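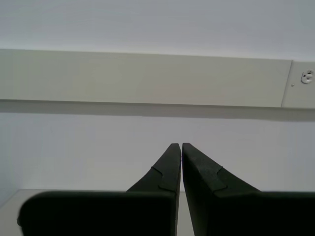 By Amparo Ortuño

DURNIMBRIDGE, Sunday, October 15, 2023 — Durnimbridge Shoppers' Group is asking the online furniture seller Vesora to show its working on the claim that its deliveries now use "less packaging than ever".

The claim has been on Vesora's website since July. It comes with a green leaf and a link to a page headed Our Promise, and the page gives no figures. We wrote to ask what "less" was measured against, and whether it meant weight, volume or the number of boxes. The reply thanked us for caring about the planet.

We would like to believe it. Our members have kept the packaging from 200 Vesora orders, and what they kept does not look much like a promise. One set of 6 coat hooks came in a carton big enough for a microwave. A Restwood bedside shelf arrived as two parcels on different days, with the screws in the second.

"I'm told the box is recyclable, and I'm sure it is," said Sun-ja Baek, who runs the group. "So was the last one, and it was smaller. If they are using less of something, they can tell us what it is." 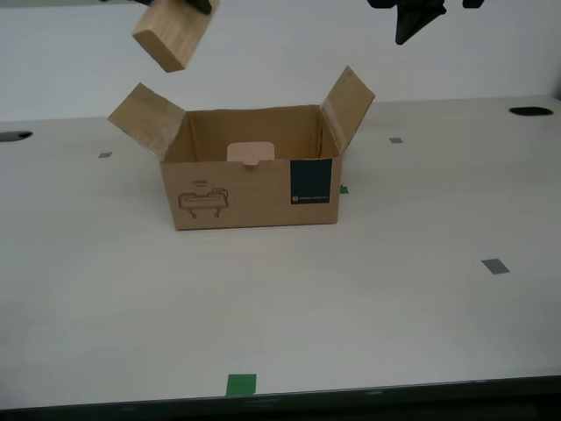 A block of pale wood above an open cardboard box.

Vesora also says it plants a tree for every 300 orders. The scheme is run by Montoya, a company whose own site lists 900 trees but does not say where they are, what kind they are or who looks after them. We have asked for a location. A map would do.

The group is not calling for a boycott, and cardboard is a perfectly sensible thing to post a shelf in. We are asking Vesora to publish the average weight of packaging per order, before and after the change, and to take the claim down until it has done so. Other sellers making similar claims will be getting the same letter — several already have it.

Shoppers who want to help can weigh their empty packaging on kitchen scales and send us the result with the item name and order date. Please don't send us the boxes.

Press contact: Amparo Ortuño, Durnimbridge Shoppers' Group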